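Ticket 160: Operator reached into cell during paused episode
Queue: Cell practice and standards
Opened: 2021-01-17
Station: Tavier two-arm tabletop
Severity: started as low, raised to medium, argued over, left at medium
Status: resolved pending sign-off

REPORTED PROBLEM
Cell stopped mid-task with a pause banner on the Tornex panel. Operator read "paused" as "safe," put a hand in to straighten an item, and the right arm took up its hold position again with the hand still in there. No contact, no injury. One raised voice.

WHAT WE EXPECTED
Rule 2 of the bench rules says no hands past the table edge unless the stop button is pressed and the stop light is on. It has been taped to the wall since July, in a font size chosen by someone with excellent eyesight.

LOG

Entry 1
Pulled the panel history. The pause was a software pause. Drives stayed powered and the controller was holding position, as designed. Rule 2 was not followed. Closing as operator error.

Entry 2
Reopened. "Operator error" is not a root cause, it is a way of getting to lunch. The panel shows the same amber banner for a software pause and for a protective stop. Anyone who has worked the Jurčo cell next door, where amber means the drives are off, would make the same mistake. Raised to medium.

Entry 3
Tried to reproduce with the table clear and a foam block standing in for the hand. Paused from the panel, nudged the block against the right fingers, resumed hold. Arm moved back to its held pose in 17 of 17 tries. Very consistent. We would be proud of it in any other context.

Entry 4
Someone asked whether slow speed makes the rule unnecessary. No. Slow speed makes the pinch slower. The risk sheet for this cell assumes hands stay out whenever the drives have power, and it gives no discount for items that look easy to reach.

Entry 5
Checked the habit behind the habit. Operators reach in mostly to fix item placement: a bottle set down a bit off, a package tipping in the basket. The setup instructions say to "correct placement as needed" and never say when. So the written procedure was politely inviting people in. Changed to: finish or abort the episode, press stop, confirm the light, then correct placement. If the item is still standing and the arm can reach it, leave it alone. Crooked is allowed.

Entry 6
Banner color split on the Tornex panel. Software pause is now blue and reads PAUSED, DRIVES ON. Protective stop stays amber and reads STOPPED, DRIVES OFF. Asked for the words to be larger than the vendor logo. Granted after discussion.

Entry 7
Comment from the Covimier side: their rules allow a reach-in during a pause if a second person is watching. Declined for this cell. A second person watching is a witness, and we already have a log for that.

Entry 8
Ran the new sequence start to finish with the usual grocery items. Stop pressed before every reach, light confirmed, hands out before reset. It adds a few seconds each time. The shift target of 3,000 episodes a month was raised as an objection. Target noted. Rule stays.

RULES AS THEY NOW STAND
Pause is not stop. Check the words on the panel, then check the light.
No hands past the table edge with the drives on, including for "just one second."
Place items before reset, in open space, clear of both sets of fingers.
Whoever pressed stop is the one who releases it.
If an item falls, let it fall. We have more bottles — we are well supplied with bottles.

REMAINING
Reprint the wall card in readable type. Add the banner colors to the new operator checklist. Ask the Jurčo cell to match our wording so that amber means one thing in this building. Sign-off goes to the shift lead once the card is up.

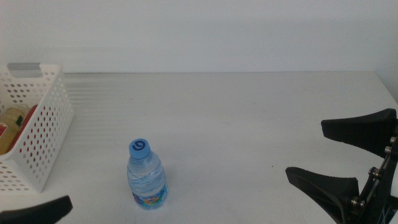
Leaving this open until the reprint is on the wall. The last two "it's at the printer" updates have been moved to the ticket about the printer.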